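The Letter

By the time Pieter Baloyi reached the party office in Mabuza, the letter had been read aloud on two radio stations and misquoted on both.

It was signed by the old governor, who had held the province for two terms and had never quite put it down. He accused Zanele Visser, the current one, of forgetting who had carried her there. He said the people of Vumham were hungry. He said he wanted nothing for himself.

"He wants nothing for himself," said Thandeka Gumede, reading it again at the desk. "That's in there twice."

"Then he wants something," Pieter said.

He had written speeches for the old man once. He knew the tune. The hungry people of Vumham had been hungry in 26 separate addresses, and in none of them had a truck gone up the road to feed them. He had put the hunger in himself, usually before the part about the bridge.

Thandeka wanted a reply by four o'clock. She wanted it dignified but with teeth, and she wanted the figure in it.

"Which figure?"

"The jobs. 2775."

"Last month it was 2265."

"Well, it grew."

"Did anybody get hired?"

She looked at him the way people in that office looked at a man who asked where the water in the cooler came from. Then she went to find the governor.

Pieter typed the date at the top of the page, 22nd January, and sat there. Outside, a car with a loudspeaker went by promising a rally at Gemham. He couldn't tell whose. All the cars used the same song.

Precious Botha called at noon. She worked for the old man now, in the job Pieter used to have, and she had drafted the letter.

"Did you like it?" she asked.

"You used my hunger."

"It was in the files."

"Is he running?"

"He's consulting."

"With whom?"

"Elders," said Precious, and they both let that sit. The elders were Ertuğrul Öztürkmen, who owned the cement works at Istelitz and had paid for both campaigns last time, so as not to be rude to anybody. 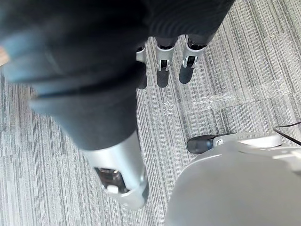

The reply took Pieter 20 minutes, most of it spent on the greeting. He called the old man a father of the province, which would annoy him, and said the governor would not be distracted from her work, whatever that was this week. When he carried it down the hall she was on the phone, walking up and down, and he waited with his eyes on the gray striped carpet. The old man had picked it in his first term. She had promised to rip it out, and she had meant it, he supposed, the way she had meant the bridge.

"Ertuğrul, of course," she was saying. "No, no. He's like a father to me."

She hung up and read the page standing.

"Where's the hunger?" she asked.

"That's in his letter."

"He doesn't own it. Put it in ours. And say we inherited it."

Pieter went back and put it in, just before the jobs. He left the number blank, and at four Thandeka came in and filled it with a pen.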